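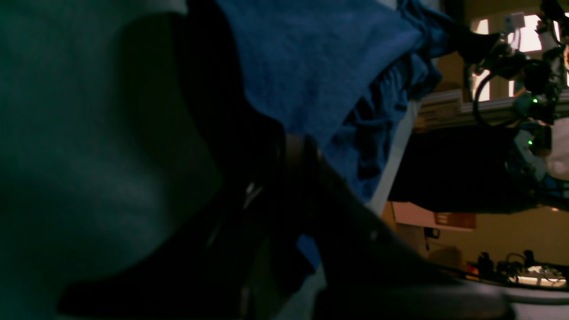
Fig. 4 – Wrist view near the blue cloth, with a second arm over by the window.

Section 4: House rules for working with soft items

Posted in March by the Jestora bench team
Search this guide Enter keyword Go

Right, you've bolted everything down, you've done the joint check in Section 3, and you're itching to make it pick something up. I was too! Before you do, please read this bit all the way through. It's the part of the guide I get the most messages about, and most of those messages begin with "we skipped it".

Cloth is harder than it looks. A block stays the shape it was when you left it, but a towel has other ideas every single time, and it'll hide whatever happens to be underneath. So these rules lean towards the cautious side. I wrote the first version for our own bench at Stilton and it's been knocked about a good deal by other people.

4.1 Before you power up

1. Walk right round the bench. I mean it, all the way round, including the side you never use.
2. Find your stop button and press it. Check that the arms really do refuse to move, then release it.
3. If you've got two arms, decide which one is live. The other stays parked, with its drive held off, until you both agree otherwise (you and whoever's on the bench with you).
4. Look at the cables on each arm with the wrist turned as far as your task will turn it. A loop that hangs nicely at rest can catch on a rail or a bracket at full reach.
5. Read out the load limit and the speed cap from the Policarpio screen. For cloth work we keep the cap at 26 per cent for the first run of any new task.

Note: a glowing light on a parked arm tells you it has power somewhere. Don't read any more into it than that, and never use it to decide whether you can reach in.

4.2 Laying out the bench

1. Put the cloth down first and the hard items second. If you do it the other way round you'll lose track of what's under the folds (ask me about my glasses).
2. Run a flat hand over the cloth, with the arms stopped, to feel for anything left underneath.
3. Keep metal fittings – clasps, rings, hooks, that sort of thing – where the wrist camera can see them. Fingers snag on loops far more readily than on edges.
4. Anything with printing on it should be something you're happy to have recorded. Wrist cameras see more than you'd think, so no letters from the bank and no name badges.
5. Save the layout in Grikodance under a new number. Ours has reached 547, which says more about my tidying than about our progress.

Caution: never straighten a corner of cloth while the fingers are open and live. It's the most natural thing in the world to do and it's the one I still have to stop myself doing. Press stop, tidy, step back, release.

4.3 First approach

1. Bring the open fingers down towards the cloth at the capped speed and halt them well short.
2. Check the wrist view for cards, papers or small metal parts close to either fingertip.
3. If something's in the way, stop the arm and move the thing by hand. Don't nudge it with the gripper, however tempting that is.
4. Lower again and close gently. You want a pinch of fabric and none of the table.
5. Lift a little, wait, and look again before you carry on.

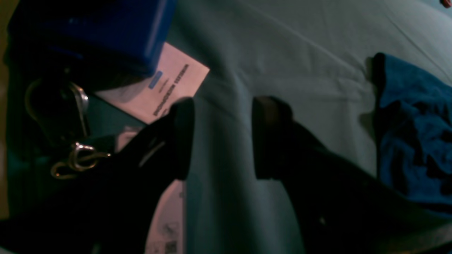

On step 3, Temperance wrote in to say that our rule is too strict: her lot let the gripper push light items aside at the slow cap, they've logged 222 runs that way, and stopping for every stray bit of paper would have doubled their afternoon.

I do see the point, and I've gone back and forth on it. For now the rule stays as it is for new operators. If your bench has its own written assessment that covers pushing, and everyone using the arm has read it, follow that instead and make a note in your run log. A habit that somebody picked up by watching somebody else doesn't count as an assessment.

4.4 Stopping for the day

1. Open the fingers and let the cloth drop clear before you park.
2. Park both arms, even the one you haven't touched.
3. Write down anything that snagged, slipped or made you jump. One line is plenty.
4. Keep the log for 14 months, then move it to the archive folder.

Note: if you changed the speed cap during the session, put it back before you leave. The Policarpio screen remembers the last setting and the next person won't be expecting yours.

Wiping down the fingertips and changing the pads are both in Section 5.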